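Review: Voltden hand gripper kit for a school robotics club

Our club has used the Voltden kit since April. We bought it for the clothes folding project, where students guide a gripper through everyday laundry tasks and the recordings go to the team that works on the software. I run the club with Zoila Carhuamaca, who handles the recordings.

What we use it for

Students do the handling at home or in our meeting room, on whatever surface is there. Knitwear, folded garments and a stack or two of something heavier are enough to keep one person busy through a session. We asked for at least 200 takes per project group and ended the term with 1588 that were good enough to keep.

Setup

Charging and pairing went fine on every unit except one, which had to be reset twice. The printed guide covers pairing in 8 steps and could be shorter. Each gripper has its own code label on the front. We write that code in the log sheet next to the student's name, and it has saved us from mixing up files more than once.

In use

The black body is wide and takes some getting used to. Younger students tend to hold it too close to the cloth at first. The yellow fingers are easy to see against dark fabric. The trigger is stiff on a new unit and loosens after a week or so.

Knits are the best material to start on. Denim is harder, and students need to take it by a corner or a fold. Thin cotton slips out if the trigger is let go even a little.

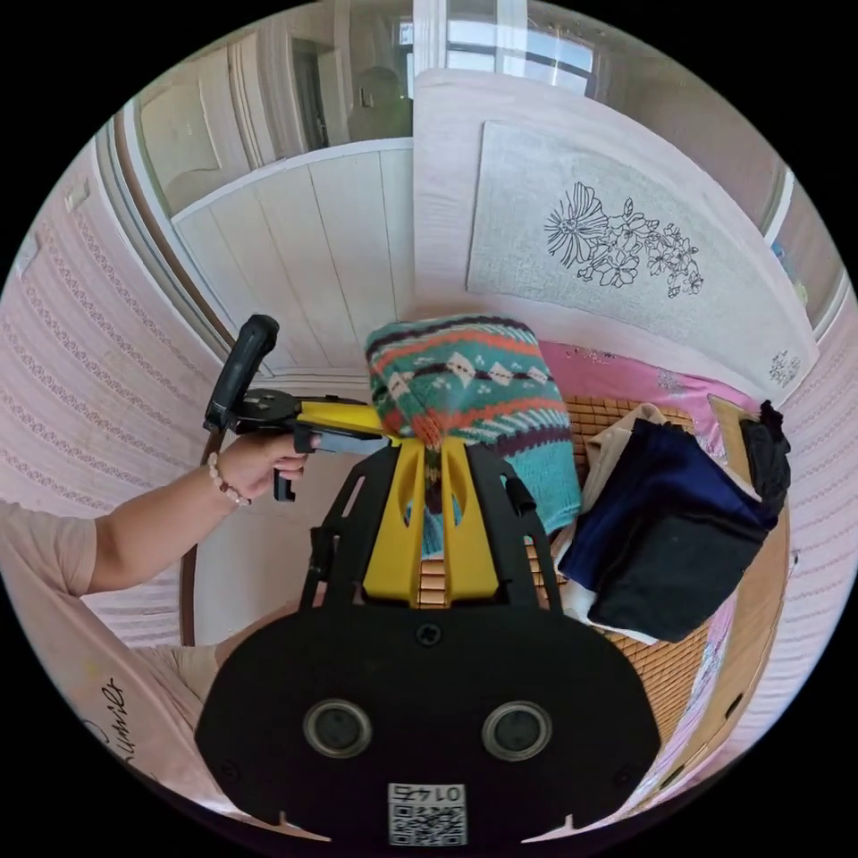
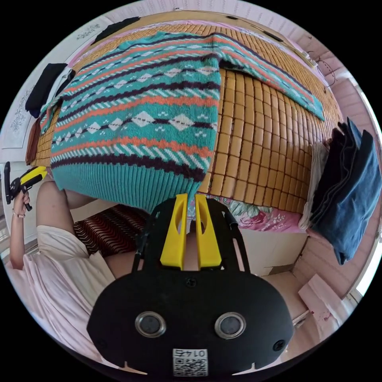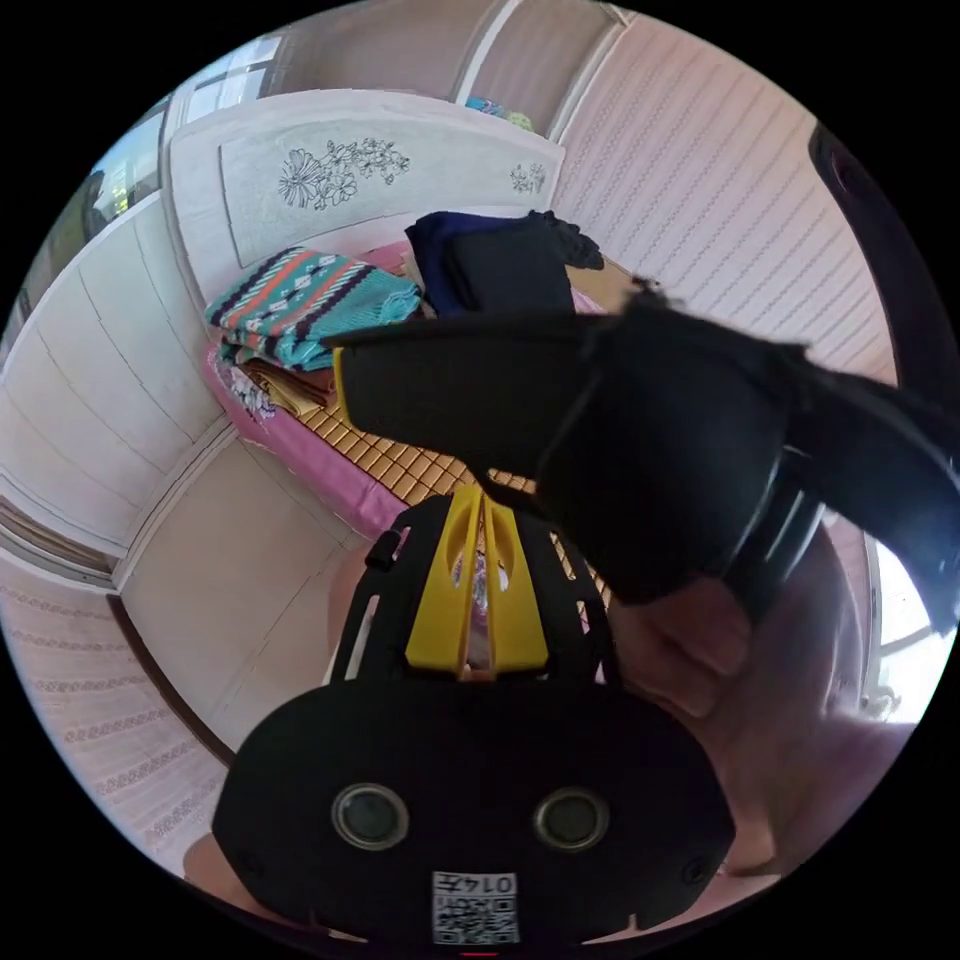

The patterned knit on the bamboo mat, with a code label on each gripper.

Comfort

The wrist strap is the weak point. It does its job, but the fabric wears quickly, and smaller students have to pull it tight. I would pay extra for a padded one. Hands get tired before the battery does, so we stop for a break after every 4 garments.

Compared with the Cuden

We borrowed a Cuden set for a month before buying. It is lighter and the trigger is softer, but the fingers are short and would not hold a thick sweater hem. For paper, cups and small boxes I would choose the Cuden. For clothes the Voltden is better.

Parts and support

We ordered spare fingers from Calloway and they fitted without trimming. Replacement straps took much longer to arrive. Support answered both of my emails, the second one with a link to a file I already had.

Would I buy it again?

Yes, for a club that works mainly with fabric. Order spare straps with the kit, and get the hard case if students will be taking the grippers home.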